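Incidencia 144 – La lámpara de la mesa blanca parpadea y se apaga
5/16/22 – Por Golnar Yazdani
Tiempo de lectura: 2 minutos

Buenas a todos, y gracias de antemano por la paciencia, que ya sé que me extiendo. Abro la incidencia por la lámpara de la mesa blanca de Elstead, la que está delante de la ventana grande. Radosław Śliwiński me avisó de que a media tarde empieza a parpadear, aguanta un rato y al final se apaga del todo. Si uno mueve un poco el cable vuelve, pero le dura poco la alegría.

Lo primero que hice fue cambiar la bombilla, claro, porque casi siempre es eso. Puse una nueva de las que guardamos en el armario de la entrada y me fui tan contenta – y a los 13 minutos, otra vez a oscuras. Probé también la bombilla vieja en la lámpara de mi casa y allí funciona de maravilla, así que la he devuelto a su caja y queda como repuesto.

Después llamé a Sumathi Pisharody, que fue quien montó esta sala y se acuerda de todo. Me preguntó cómo estaba colocada la mesa, si seguíamos poniendo el portátil delante y si alguien había cambiado los muebles de sitio. Se lo conté todo y lo repasamos juntas por teléfono.
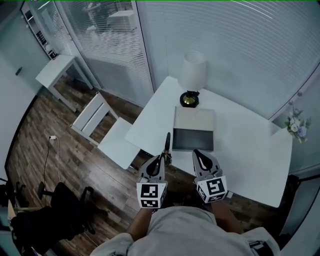 La lámpara de pantalla blanca, detrás del portátil cerrado.

Sumathi me pidió que, antes de tocar nada más, desenchufara la lámpara y siguiera su cable con la mano, de la base hasta la clavija. Así lo hice, con toda la calma del mundo, y a un palmo de la clavija noté un tramo más blando, como si lo hubieran pisado muchas veces con una rueda de silla. Por fuera la funda está entera, por eso no lo habíamos visto.

Prueba siguiente: conecté en el mismo enchufe la lamparita de Jamshid Parsa (gracias, Jamshid, ya la tienes de vuelta en tu cajón) y estuvo encendida toda la mañana sin un solo parpadeo. El enchufe, por tanto, queda descartado. Casi me da pena, con lo que me gusta nuestra lámpara, pero todo apunta al cable.

Respuesta de Lachlan Menzies: «Golnar, no la vuelvas a enchufar, por favor. Pido a Prustau un cable nuevo con clavija y lo cambio yo mismo cuando llegue. Aprovecharé para pasarlo pegado a la pared, con unas grapas, y así las sillas lo dejan tranquilo.»

Pues eso, la lámpara se queda desenchufada, con una nota pegada en la pantalla. Quien necesite más luz, que abra las persianas del todo, que por la mañana entra un sol precioso, o que me pida el flexo del despacho. Y las flores, si alguien las aparta para trabajar, que las deje luego en su esquina, que alegran mucho.

Estado: pendiente de recibir el cable. Responsable: Lachlan Menzies.

Última actualización: mayo, a la espera de la entrega de Prustau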